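Gresach hand-held gripper, my review after one season of use. Thread, 8 posts.

1/8
We bought two of these grippers for our small group in Virmont. You hold the tool in your hand, do the task yourself, and the recording is used later to teach a robot arm. I paid the normal price and Gresach did not ask me to write.

2/8
What is in the box: the gripper, spare finger pads, a short cable and a paper manual. The manual is good, but the page on calibration is printed too small. Soon-im Cho had to read it to me with her phone.

3/8
The finger pads are the best part. They are ribbed and blue, and they bend a little around the object. Water chestnuts are a hard test for any gripper – wide, flat and shiny. I close slowly and take them at the sides.
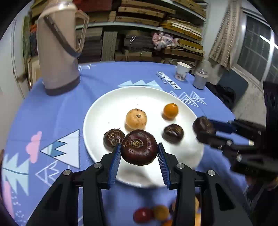
4/8
Small round fruits are more difficult for me. If I press a little off the center, they roll away. I do 100 picks before I change the object, and my worst ones are always with the small orange fruits.

5/8
Weight. After 4 sets my wrist is tired. Kauko Juntunen has bigger hands and he does not feel it. I would like a thinner handle, or a strap.

6/8
Support is by e-mail only. Marlene Ouellet answered me the next morning and sent a new cable without discussion. I was happy with this.

7/8
What I do not like: the software wants an account, and it forgets my settings after each update. They promise a correction in July.

8/8
Would I buy it again? Yes, for table work with small objects. For heavy things I would wait for the next model. If you have used the pads on wet vegetables, please write to me how long they lasted.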